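Two arms, one bench: notes from the back room

It's been a while since I wrote anything up, mostly because the last stretch has been a lot of re-cabling and not much to show for it. A few people have written asking how the two-arm build is going, so these notes cover where it stands at the end of February. If you're after the parts list for the first arm, it's in the older posts.

For anyone new, I'm building a pair of small tabletop arms in the workshop I share with two others at Plasolley, the old sign-painting shop. One arm worked well enough last year that I decided to build its twin and have the pair do a simple job between them. The job is to press a button, pick up a bottle, move it across and put it down again. Siwan Gape, who has the bench next to mine and builds furniture, thinks this is a very long way around to getting a drink.

The bench

I spent more time on the bench than I'd planned. The first top was an old door, and it had enough of a bow in it that the two arms disagreed about how high the table was. I swapped it for a flat white one and shimmed the legs until a marble stayed put wherever I set it down. White was probably a mistake. It shows every smudge, and it throws a lot of light back up at the cameras. I've left it for now, as the edges of objects do stand out well against it.

The bases are bolted down at either end and the arms reach in towards the middle. I marked the middle in pencil, then rubbed it out again when I realised I was placing everything on the mark and learning nothing about how the arms cope when something is a bit off. 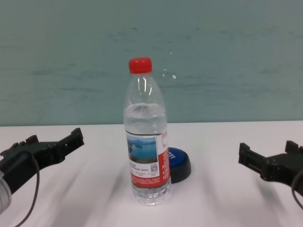 The grippers

Both grippers are the same design, mirrored. Two jaws each, with teeth along the edges and slots through the body so I can get a driver in without taking the whole thing apart. I printed them in black on the workshop printer. The first set took 17 hours and came out with one jaw slightly warped at the tip. I ran that jaw for a month anyway before I got sick of it and printed another.

Things I changed between the first version and this one:

The slots are wider. I kept having to drop the screws in with tweezers.

The finger screws are now all the same length. Before, there were three lengths and I put the wrong one in the wrong hole more than once, and cracked a bracket doing it.

The cable comes off in a loop and is a good bit longer than it needs to be. On the old one the cable was neat and short, and it pulled tight when the wrist rolled past 70 degrees. I lost a connector that way. The loops look untidy, but they haven't snagged yet.

The servo board for the second arm is a Kushnir, same as the first. I tried a Vostgate board in between because it was cheaper, and I couldn't get it to hold a position without a buzz you could hear from the footpath. It may have been my wiring. I put it back in its box and it's on the shelf if anyone local wants it.

Cameras

There's a camera at the wrist and another at chest height looking across the table. The wrist view is the one I've had the most trouble with. When the gripper gets close, its own fingers take up the bottom of the picture and the thing it's meant to grab slides off to one side. I had the mount pointing straight down the jaws to begin with, which gave me a lovely view of the jaws. Tilting it up helped. Now I can see the table edge and the wall as well as whatever is in front of the fingers, and Luzius Marti, who helps me with the software side from Winnipeg, reckons the extra background is useful for working out which way the wrist is turned.

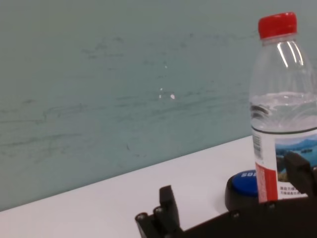 Wrist view with the fingers either side of the button. The bottle is at the right.

I haven't painted the wall. It was this blue-green when we took over the lease, and it has scuffs all along it and some chips near the middle. Luzius asked me to leave it alone. His argument is that a blank wall gives the software nothing to hold on to, and that if I repaint it halfway through, everything we've recorded so far will look like it came from a different room. That suits me fine, as I didn't want to paint it.

Using a bottle

I started with wooden blocks and they were too easy. A bottle of water is a better test. It's clear, so the cameras see the wall through it, and the highlights on the shoulder shift about when the light changes. The label is the only part that looks solid from every side. It also weighs enough to matter. A full one makes the wrist sag a little when the arm is stretched out, and I've had to allow for that.

The button sits just behind the bottle, which is a deliberate nuisance. With the bottle in front of it, an arm coming in from the side has to go around and not through. My early attempts went through. The bottle would go over, roll, and take the cap end off the edge of the bench, and I'd be down on my knees fishing it out from beside the table saw.

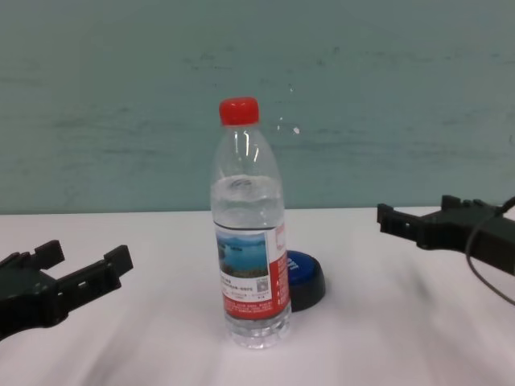 The rule I've settled on is that both arms stop short with their jaws open before either one is allowed to close in. It costs a second or two on each run. Before that I had the left arm going as soon as it was ready, and if the right one was late the bottle got nudged out of place and the right arm closed on air. Waiting is slower, but I get far fewer runs I have to throw out.

We're logging every run through Trulness, the little recording program Luzius wrote for the first arm. It's at some 2000 runs now counting both arms, and the aim is 4000 before we change anything else on the bench. I do most of mine after supper. Siwan has done a few as well, and is more patient with the hand controls than I am – fewer jerky moves, and a much better feel for when the jaws are about to touch.

Still to do

The right arm sits a touch higher than the left on some runs. I suspect the shoulder joint is settling under load, so I'll pull it apart on Sunday and have a look at the bearing. I also want softer pads for the inside of the jaws. Bare plastic on a smooth bottle will hold if you squeeze hard enough, but I'd like to squeeze less. I have some bicycle inner tube set aside for it, and if the glue holds I'll post the measurements.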